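Towels come out stiff and smelly, top loader, what am I doing wrong
posted by kheri_nyaga, August, 9:42 pm

ok so moved into the new place in Erkgate last month and the towels are driving me nuts. They come out fine, smell fine, then I dry off with one and by the second use it smells like a pond. Also stiff. Like cardboard stiff. Same towels I had at the old apartment, never had this there.

What I do now: warm wash, normal cycle, cap full of detergent (the blue Sornora stuff), softener in the rinse, hang them in the spare room. Dryer costs money and the spare room has a window so.

Tried so far — more detergent, hot instead of warm, a scoop of baking soda. Nothing. Do I just buy new towels?? There's a set at Mittal that looks ok but not paying for six bath towels if I'm going to wreck those too.

---

pramila_u, 9:58 pm

Stop the softener. Right now, tonight. It coats the loops and then they can't soak up water and whatever's in there stays in there.

Also a full cap is way too much. I use 2 tablespoons for a full load and our water is hard as a rock.

---

vivek.k, 10:06 pm

+1 on the softener. Disagree on the detergent tho. If the water is hard you need MORE, the minerals eat it up. 2 tablespoons in hard water and you're basically rinsing your towels with a nice smell.

Where's Erkgate get its water from? If it's the same supply as Uvdale then it's hard. We were on that for years, kettle looked like a cave inside.

---

kheri_nyaga, 10:15 pm

Kettle is pretty crusty yeah. Didn't connect the two.

So less or more. Need one answer lol

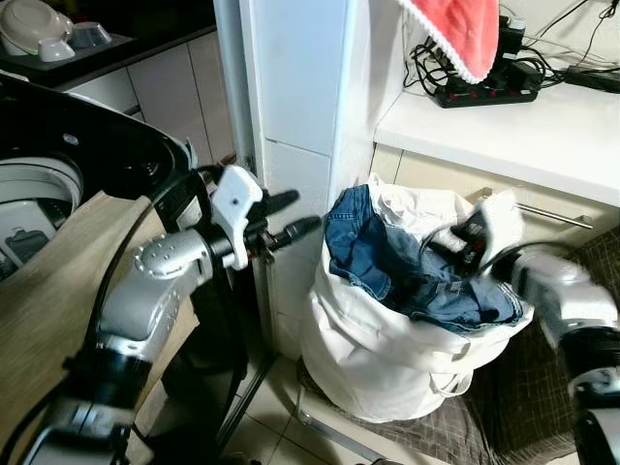

I should say too, the washer came with the place and I have no idea how old it is or if the people before ever cleaned it. I leave the lid down between loads. Guessing that's bad.

---

pramila_u, 10:21 pm

Lid UP between loads. Always. That could be your whole smell right there.

Run it empty on the hottest setting with a cup of bleach, then again with nothing. Wipe under the rim, there's always gunk under the rim. Then start on the towels.

And I stand by less detergent. Vivek I've been doing this for a family of five for 14 years, nothing in my house smells.

---

vivek.k, 10:30 pm

And I've been doing it for a family of four plus a dog. Get a test strip, they cost nothing. Hard water = more soap or a softening powder. It's printed on the side of the box, they have a whole separate line for it.

---

harish_katiyar, 10:44 pm

You're both kinda right. Hard water does need a bit more, but most people are already using double so "more" ends up being where they started. Cap has lines inside it. Look for the lines. Full cap is for a monster load and I don't think anyone has ever needed it.

What I'd do, Kheri

clean the washer like Pramila said
strip wash the towels once. Bathtub, hottest tap water you've got, washing soda, a little detergent. Leave them till the water's cold. Water will be gross
then wash with NO detergent at all and watch for suds. Suds means old soap still in there. Go again till there's none
after that, half of what you use now, no softener, see how you go

Don't stuff the tub either. Towels need room to move. If you're pushing them down to get the lid shut take a couple out.

---

kheri_nyaga, 10:52 pm

don't have a bathtub, just a shower. Bucket? Trash can? Kitchen sink feels wrong

---

harish_katiyar, 10:57 pm

Do it in the washer. Fill it hot, let it swish a minute, then pause it and leave it. Most top loaders let you. Some of the newer ones drain if you leave them paused too long so check.

---

trilok_kashyap, 11:10 pm

Everyone's skipped the drying. Spare room, one window, August. They're sitting damp half the day, that's your pond. Wash them however you like, if they take that long to dry they'll stink.

Spin speed?? Ours was set to 500 from the shop and I never touched it, bumped it to 1000 and the towels come out half as heavy. Made more difference than any powder.

Also shake them hard before you hang them. Snap them. Stands the loops back up. That's your cardboard problem mostly.
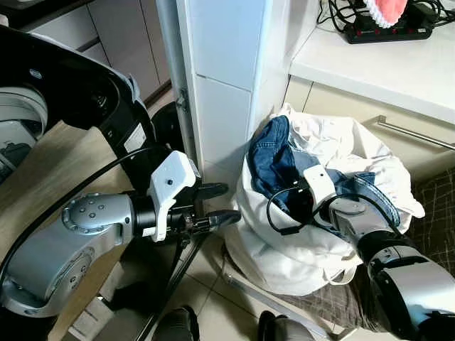 Fan pointed at the rack if you have one. Don't fold them over double on the bar, one layer only, and not touching each other. Takes up the whole room, yes. Or 10 minutes in the dryer at the end just to finish, that's pennies.

---

pramila_u, 11:14 pm

ok the snapping thing is true, my mother did that. Vinegar in the rinse helps with stiff too. Half a cup, where the softener goes.

---

vivek.k, 11:19 pm

Please don't, vinegar is hard on the rubber seals over time. Citric acid if you must. And NOT the same day as the bleach, either of them. Fumes.

Trilok spin speed is a good call, forgot that. Mine only says low / med / high so no idea what number that is.

---

pramila_u, 11:23 pm

Never had a seal go. But yes to not mixing with bleach, Kheri please read that twice

---

kheri_nyaga, 11:31 pm

Read it twice. Ok plan is, bleach run tomorrow, empty run after, then the strip thing, then half the detergent and no softener. Spin was on low. LOW. Didn't even know it was a seperate dial.

Will hold off on the Mittal towels. Anyone know if sheets need all this too or is it only towels?

---

harish_katiyar, 11:40 pm

Sheets are fine, they're thin, they dry fast. Gym stuff on the other hand. Same deal as towels, no softener ever.

---

kheri_nyaga, 4 days later, 7:15 am

Update. Water on the strip soak was gray. Actual gray, from towels I'd "washed" that same week. Took three rounds to lose the suds. They're softer, still a bit crunchy at the edges. Used one twice and no smell yet. Lid stays up now, fan's on the rack.

Test strip says hard, so Vivek gets that one. Still only using half a cap tho

---

vivek.k, 7:32 am

half a cap is more than 2 tablespoons in my cap. just saying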